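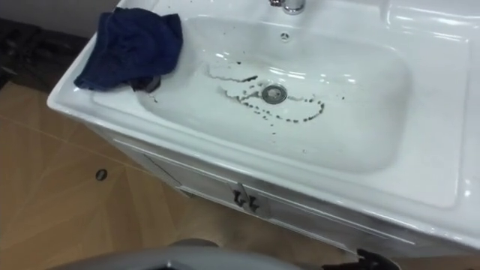

Bathroom basin day. I've been putting this one off since I repotted the ferns, so I'm going to write it up as I go and maybe that will keep me at it.

1/ A few of you asked what I use on a white basin that won't leave it dull. Short answer: dish soap, bicarb, warm water and a soft cloth. Long answer is the rest of this thread.

2/ Background for new people. This is the small bathroom at the Ferraro Street flat. The vanity is a Serby, white, with the basin and the top moulded in one piece. It was here when I moved in. I like it because there's no join between bowl and counter for muck to collect in.

3/ What I don't like is that it shows everything. Any dirt that goes in there dries in a line toward the drain and you can see it from the hallway.

4/ First job is always to clear the top. Toothbrushes, soap dish, hand cream, the lot, into a bucket and out the door. Wiping around things takes longer than moving them.

5/ Second job is dry grit. If there are specks in the bowl, don't start rubbing. Rinse them or lift them with a damp cloth first. Grit under a cloth is how you get those fine grey scratches that never come out.

6/ I learned that on the basin at my old place. I went at it with a green scourer for one whole winter, and by February the bottom of the bowl had no shine left at all. Lost part of my bond over it.

7/ On cloths. I use old navy towels cut into squares. Dark ones are good because they don't look disgusting after two goes. Wash them hot before you use them near white, though. New navy towel will bleed dye on a wet counter.

8/ Þórarinn Steinarsdóttir replied asking about microfibre. It's fine. I find it grabs on the dry rim and slides on the wet part, and I'd sooner use something I already have in the cupboard.

9/ Order I do it in: walls of the bowl first, then the bottom, then the overflow hole, then the drain ring, then the tap, then the flat top. Doors last.

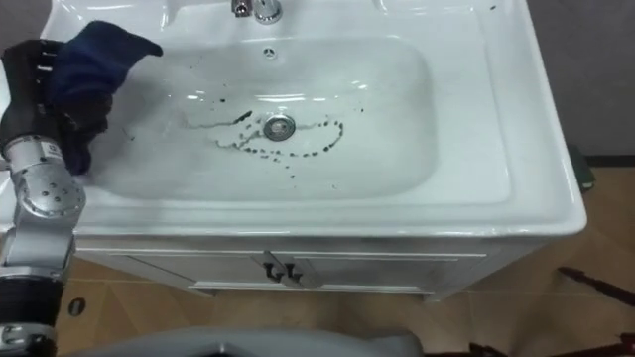 10/ Sides before bottom, because whatever comes off the sides ends up at the bottom anyway. Start at the left wall, fold the cloth over when that face is dirty, keep going around. Moderate pressure. You're wiping, you're not sanding.

11/ The marks around the drain get done after that. Warm water over them, leave it 8 minutes, then a bit of bicarb on the wet cloth. Small circles. If a spot won't shift, more soaking is better than more pushing.

12/ Overflow hole. People forget it's there. A cotton bud goes in far enough to do the edge. For further back I pour in a cup of warm soapy water and let it run through. Smells a lot better afterwards.

13/ Drain ring: old toothbrush around the metal, then a dry corner of cloth. Hard water spots on chrome come off with a little white vinegar on the cloth. Wipe it off again straight away, and don't leave vinegar sitting on the finish.

14/ Adelmo Gentile asks whether I bother with the Tukance cream cleaner everyone has been posting about. I had a bottle. It worked all right and it took a lot of rinsing. I went back to dish soap when it ran out.

15/ Same goes for the Griminell spray. It's good on tiles. I didn't see much difference on the basin and the smell hangs around in a room with no window.

16/ Flat top beside the bowl: wipe toward the basin, never toward the edge, or you'll have drips down the cabinet front and another job to do.

17/ Cabinet doors. The panels have a recessed bit and dust sits along the bottom of it. Damp cloth, then dry cloth. Do behind the handles too. That's where the toothpaste fingerprints are in my house.

18/ While you're bent over, do the floor under the front of the cabinet. The feet leave a small gap and it fills up with hair. A dry cloth on a ruler gets most of it.

19/ Last thing is to dry the bowl. I skipped this for years. Drying takes one minute and the water spots don't come back until the next person brushes their teeth.

20/ Then wring the cloth out and hang it up somewhere else. A wet cloth left on the rim leaves its own mark, and you'll be back where you started.

21/ Someone asked how often. Quick wipe every couple of days, the full thing on a Saturday. Next up is the shower screen, so if you've got a favourite squeegee, leave it in the replies.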